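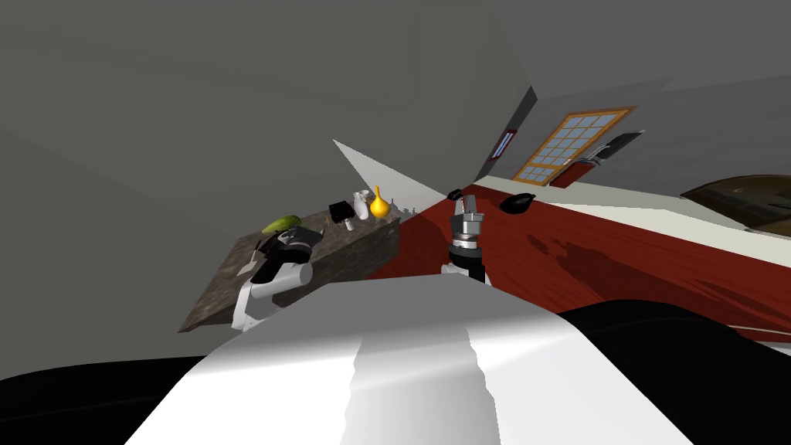
*Kitchen render with a cucumber on the dark granite counter.*

# Pramgate Recipe Cost Table

This table lists 258 home recipes with a claimed cost per serving. I say claimed on purpose. Most of the prices came from food blogs, and food blogs love to price a pinch of saffron at zero.

Nandini Thomas collected the recipes. I (Aniela Wasilewska) checked 253 of them against store receipts from November. The other five name cuts of meat I couldn't find anywhere, so `checked` is set to `no`.

## Columns

- `recipe_id`
- `cost_claimed`, in cents
- `cost_checked`, in cents, blank if unchecked
- `pantry`, yes if the author left out staples
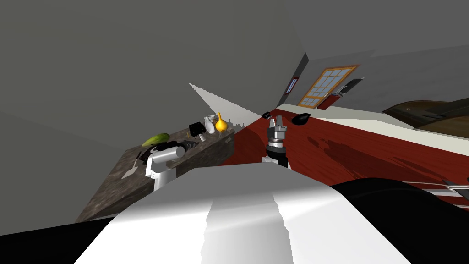 The `pantry` column is where I trust the data least. Authors write "everything else you already have" and knock a third off the bill. Equipment gets the same treatment. A granite counter like the one in the render never shows up in anyone's cost per serving, and neither does the gas bill. We didn't try to fix that.

## Known problems

Serving sizes are fantasy. One soup "feeds eight" at 400 grams total. Please don't use this file to tell people what they ought to spend on food.
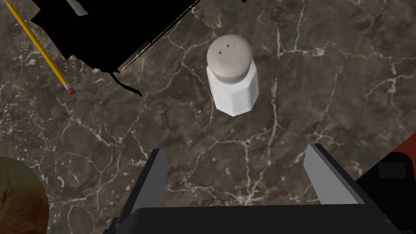
*Salt shaker on veined brown marble. Salt is priced at zero in v1.*

Last edited 30th November.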